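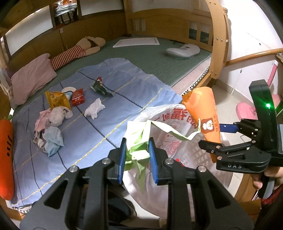

Notebook, July, Lelix archive bench

Second box of the Rimance tapes open since 8:40 this morning, and what a box! Sixty-four reels, most with the original paper slips still tucked inside, and the slips are in the singer's own handwriting. I had expected dubs. Reel 12 is the radio session everyone assumed had been wiped after the funeral broadcast, all of it, with the talking between songs left in.

Played reel 12 straight through on the left-hand deck. Speed a touch slow at the start, so I pitched it up against the piano and it settled nicely. The voice is so close to the microphone you can hear her turn a page. She jokes with the band about the bus, forgets the second verse of the harvest song, laughs, starts over. Fans have been trading a muddy version of that laugh for years (I owned it on cassette!) and now we have it clean.

Two reels are sticky and I stopped them right away: 31 and 40. Both marked for the oven at Michailidis, who have space next week. Do not play them before then, please, even just the leader.

Transfer notes: flat, no noise reduction, one file per side. Slips scanned front and back, same number as the reel. Reel 19 has the wrong slip in it; the song order matches the slip from 22, so I swapped them and penciled a note on both.

The Gesavberg festival set is on reels 50 to 53. Only heard the first ten minutes. The crowd was over 2000 according to the slip and they sing the whole chorus without her, and she lets them. I got goosebumps at the bench, headphones on, coffee forgotten. It was her last summer on stage and she sounds so happy.

Still to do: reels 13 to 18, new splicing tape, ask the Rimance office whether the family wants to hear the session before anyone else does. Left deck needs its heads cleaned before the next reel goes on.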